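From: Duyên Khương
To: Plundilora teleoperation list
Date: 7/4/19
Subject: Re: Question on the battery replacement task and the episode boundary

Dear Mr. Sedgwick,

Thank you for your message, and for setting out the difficulty so clearly. I reply on behalf of the task group at Trekow and have kept the list in copy, as two other sites have raised similar points.

Roland Sedgwick wrote:

> Colleagues,
>
> We have completed our first block of battery replacement demonstrations
> at the Volenico site, 215 episodes in total, all recorded by remote
> control with the leader arms. In reviewing them we found that our
> operators do not agree on where an episode should begin. Some start
> with both batteries seated and the cover on. Others start with the
> cover already removed, and one operator begins with a single battery
> in place and the other on the table.
>
> The June edition of the task sheet says only that "the remote control
> shall be presented to the robot in a serviceable position." We would
> be grateful for a ruling before we proceed. We would also like to know
> whether one arm may hold the housing still while the other inserts
> the cell, or whether this is to be treated as a separate task.
>
> With regards,
> Roland Sedgwick

On the first question, the task group has decided that all three starting conditions may be kept, provided that each is labeled. The task sheet will be revised to list them as separate variants. Removing the cover is a long operation with a high rate of operator correction, and we do not wish to lose good insertion data on account of a poor attempt at the latch. Please do not trim existing recordings to make them match one another. A label in the episode record is sufficient.

On the second question, holding the housing with one arm is permitted and is in fact preferred. A remote control lying face-down on a hard, smooth surface will slide as soon as a cell is pushed against the spring. The holding arm should press on the back of the housing, away from the open compartment, and should remain in contact until the inserting arm has withdrawn.

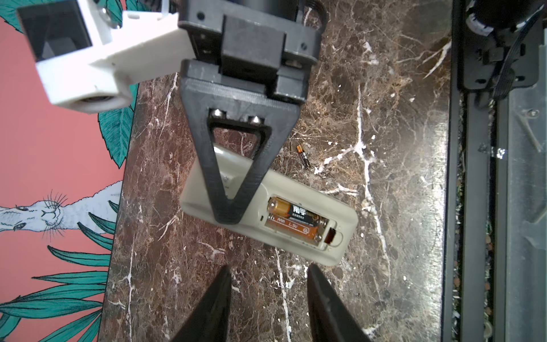

Operators should be reminded that the holding arm is part of the demonstration. Several recordings sent to us show it placed with care and then forgotten, so that it drifts while the operator attends to the other hand. A policy trained on such recordings will learn the drift along with everything else. Where the housing moves noticeably during insertion, the episode should be marked for review and should not be deleted at the site.

There is a related matter concerning polarity. The inserting arm must bring each cell to the compartment in the correct orientation. If the loose cell is lying the wrong way around, the operator is expected to turn it by means of the robot. Reaching in by hand to turn it is acceptable between episodes only. We have found that turning a small cell with two rigid fingertips is best done by gripping it near one end and letting the other end rest on the table as the wrist rotates. Mr. Đỗ has prepared a short note on this technique, which will be circulated to the list with the revised sheet.

I would also ask all sites to vary the angle at which the remote control is laid down. In the combined set, which now stands at 2,317 episodes, a large share have the housing squared to the table edge. Diagonal placements are slower to demonstrate and operators naturally avoid them, but they are needed. The same applies to the loose cell - it should not always be set down parallel to the compartment.

Finally, sites using a printed or patterned backdrop beside the work surface may continue to do so. No change of backdrop is required within a block, though the one in use should be entered in the session record.

Comments on the above may be sent to the list or to me directly. Your existing episodes may be uploaded once the labels have been added.

Sincerely,
Duyên Khương
For the task group, Trekow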